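Filed under: Workshop Gear > Buying Guides

How to budget for a two-arm bench setup

Start with the job, then the price. Write down what the arms have to pick up and how often. One page, no more. Ramil Cabrera at Clangate skipped this and ended up ordering fingers twice.

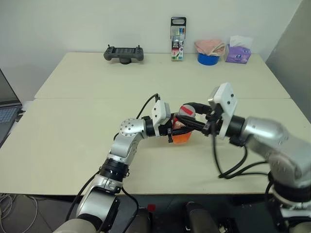
Cables and sensors get left off nearly every first quote. Price them per arm, as their own line. Both grippers on the orange cup carry a white sensor module, and the black cables need enough slack to loop at the wrist — so budget for longer leads and spares. I put $1000 aside for this and spent most of it.

Next, the bench. Two ordinary tables pushed together will do if the tops sit level. Check the hieght before you pay for a mounting frame.

Then fingers. Get a price for a second set with the arms, becuase ordering later means paying freight again. Riltov wanted $80 for freight alone.
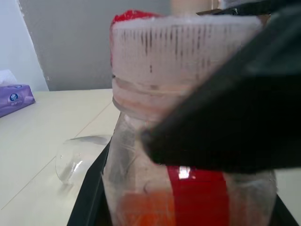

Ask for a trial before signing. Bring your own items, the awkward ones. Josefina Palma got hers booked in October and had the numbers in time for the new budget.

Last line on the sheet: install and training. I allow $4000. Get it in writing — phone quotes drift.

Contact Erdale Workshop Notes | © Erdale | Back to top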